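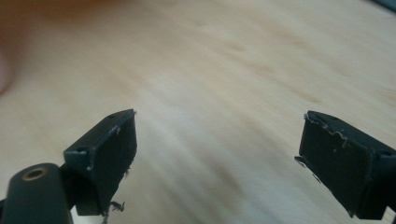

Pale wood, worn edges. Workshop season at Vitbridge.

1/ Vitbridge Community Workshops will reopen for evening classes in October. Enrolment is open to all residents aged 16 and over.

2/ The autumn programme offers 29 courses, including upholstery, bookbinding, chair caning and basic joinery. Full course outlines are on our website.

3/ The standard fee is £70 per course. Learners receiving a means-tested benefit pay half. Materials are included, except for upholstery, where learners supply their own fabric.

4/ Classes begin at 6.30pm and last 2 hours. Doors open at 6.15pm. Please use the Maluleke Road entrance, as the car park gate is locked after 6pm.

5/ Each learner may book up to 2 courses in the first round of enrolment. Remaining places will be released once that round has closed.

6/ Bookbinding was full within a day last year. A waiting list will be kept and places offered strictly in order.

7/ Refunds are available up to one week before the first class. Requests should be made in writing to the enrolments office.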